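Small Kitchen Storage: Comparing Two Wire Racks
Project report, Lallitz House design studio

Our group picked storage because everyone in the studio has the same problem at home: round things roll. Cups, bottles and tumblers take up a whole shelf and still end up on the floor. We wanted to know how much a simple wire rack helps, and which shape of rack people like using. It was way more fun than we expected from a project on shelving!

We worked with two kinds. The first, which we called Orellana, has long shallow slots with thin dividers, so things lie flat next to each other. The second, Jostov, is a bottle rack made of wire rings. We set both on one table on a Thursday and spent the afternoon loading and unloading them, swapping places, and arguing (nicely) over which one looked better. 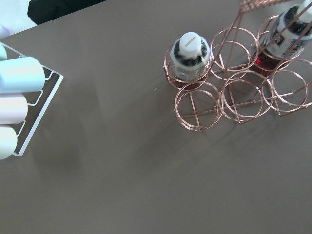 Figure 1. White slotted rack with pastel cylinders, left, and copper-colored ring rack with two bottles, right.

The slots won on speed. You lay a cylinder down and you're done, and the colors make a great row even when the rack isn't full. The rings need a little aim, but each bottle gets its own spot, and we loved the two staggered rows of three. It feels like a piece of furniture in miniature.

We also asked 50 students at Cellance dorm which one they would put in their own kitchen. Most went for the slots, though the people with very little counter space liked the rings. Several wanted both.

For the next version we'd like to try a slotted rack with dividers that slide, so one wide slot could hold a big bottle. We have already started bending wire for it, and the first corner came out pretty square.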